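Flusen Growers Help Forum
Livestock > Cattle > Records and Movement

Moving two heifers to a show herd after a missed booster

Posted by Rania Metwally
2 June 2026

I am seeking guidance on behalf of a small family holding. We run 40 beef cows on 793 acres, part of it rented, and we have agreed to sell two bred heifers to a breeder who intends to show them in October. The sale agreement, which was drawn up on a standard form from Dretora Livestock Sales, requires that both animals be "current on all herd vaccinations" on the date they leave the farm.

On reviewing our herd book I found that one of the two did not receive her respiratory booster with the rest of the group. She was being treated for foot rot at that time and was kept back from the chute. The first dose is recorded, with the product name and lot number. The second is blank.

I would be grateful for answers to the following. May the booster be given now, or must the full course be started again? Does the late dose need to be disclosed to the buyer if she is up to date by the day of transfer? Finally, is there a recommended waiting period between vaccination and hauling? The trip is 18 hours with one overnight stop.

Our veterinarian is away until the end of the month and the covering practice does not know our herd.

The herd book is kept at the kitchen table along with everything else, and I can copy out further entries if they would be of use.

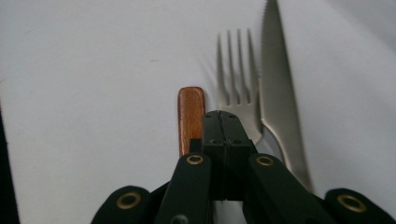
Fork and serrated knife on the table, beside a wooden handle.

Arvo Lappalainen
Member, Cattle section

The three matters should be taken separately.

On the booster itself, the label governs. Killed respiratory vaccines generally call for two doses a few weeks apart, and when the gap has become long, many labels and many veterinarians advise repeating both. Modified live products are handled differently, and some must not be given to pregnant animals unless they were vaccinated with the same product before breeding. You state that these heifers are bred. Please do not give any modified live product until a veterinarian has read your record and confirmed that it is safe for her. The covering practice does not need to know your herd in order to do this. Send them the herd book page, the product name, the lot number and her breeding date.

On disclosure, my advice is to tell the buyer in writing. The phrase "current on all herd vaccinations" is open to more than one reading, and a buyer who later finds a gap in the dates may reasonably feel that the wording was stretched. A short letter is sufficient. State the date of the first dose, the reason the second was not given, the date on which it was given or the course was restarted, and the name of the veterinarian consulted. Attach a copy of the treatment record for the foot rot as well, with the drug used and the withdrawal date. Ask the buyer to sign and return one copy, and keep it with the sale papers.

On hauling, vaccination and a long trip each place a strain on the animal, and protection takes time to build. Two weeks is the shortest interval I would accept, and three is better. We followed three weeks when we sold breeding stock from the Thambiah farm and were satisfied with the outcome. If the buyer wishes to collect sooner, the date should be moved.

You should also check the entry rules of the receiving state. A certificate of veterinary inspection is commonly required for breeding cattle, together with official identification, and the certificate is valid only for a limited period. With an overnight stop, confirm whether the premises where the cattle will rest are in a third state.
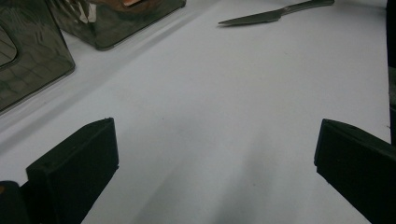
White tabletop.

I would add that the Dretora form has a space on its second page for "exceptions and notes." Many sellers leave it empty. It is the proper place for a matter of this kind, and an entry there, initialed by both parties, may make the separate letter unnecessary.

clultau_feed
Member

Agree with the above on calling the vet. We just gave ours the shot late one year and there was no trouble, but those were open heifers staying at home, so it may not apply. For the trip, give good hay the day before and do not change the feed. Water at the stop even if they do not seem to want it.

Rania Metwally

Thank you both. The product is a killed vaccine according to the lot entry. I have sent the page to the covering practice and have asked the buyer for a later collection date. I will use the exceptions space on the form as suggested.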